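Akdale Residence — Shared Lounge and Snack Supply
Monthly Safety Inspection Checklist, November
Inspector: Tsehay Kahsay
Accompanied by: Cosmin Oprea, Floor Supervisor
Area: Lounge 2 and adjoining pantry, Pindau Wing

3 comments 12 shares

Ratings: S = satisfactory, A = attention needed, N/A = not applicable

1. Exits and walkways
1.1 Both doors open fully — S
1.2 Exit sign lit — S
1.3 Walkway to pantry clear — A
Comment: Two folding chairs were stored against the pantry door. They were moved during the visit. Chairs are to be kept on the wall rack.

2. Electrical
2.1 Kettle and microwave cords undamaged — S
2.2 No extension cords in permanent use — A
Comment: The floor lamp is still fed by an extension cord. This item is carried over from the previous inspection. Work order 1762 remains open with Mr. Hoxha.

3. Furniture
3.1 Tables stable, edges free of splinters — S
3.2 Chairs sound — S
3.3 Shelving fixed to wall — S
Comment: The upper pantry shelf is marked for a maximum load of 30 pounds. The label is faded and should be replaced.

4. Shared snacks
4.1 Food kept off the floor — S
4.2 Packages sealed — S
4.3 Ingredient and allergen labels kept with the food — A
4.4 Storage box closes properly — A
Comment: The snack box holds chocolate and candy of several kinds, including Cadbury Dairy Milk and a large resealable bag of individually wrapped candies. It is packed very full, and the corner of the large bag folds out over the rim. Stock should be reduced until the lid can be shut without force.

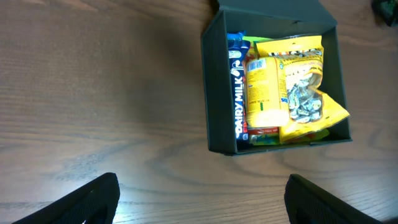 Residents with milk or soy allergies use this lounge, and the allergen notice required under the house rules was not posted. Individually wrapped candies must stay in their original bag so that the ingredient list can be consulted. Packages brought in by residents may be added to the box only if they are unopened and carry a full printed label. Ms. Feyisa has agreed to check best-by dates at each restocking and to sign the sheet inside the pantry door.

5. Cleaning and pests
5.1 Counters and tables wiped down — S
5.2 Trash can lined and covered — S
5.3 No sign of insects or rodents — S
5.4 Cleaning products stored apart from food — S

6. First aid and fire equipment
6.1 Extinguisher in place, gauge in the green — S
6.2 First aid kit complete — A
Comment: Adhesive bandages are low. Refill from the front office.

Actions required before the next inspection
Extension cord removed, new outlet installed — V. Hoxha
Shelf load label replaced — C. Oprea
Allergen notice posted, snack box stock reduced — L. Feyisa
Bandages refilled — C. Oprea

Signed copies are kept in the front office, Room 67.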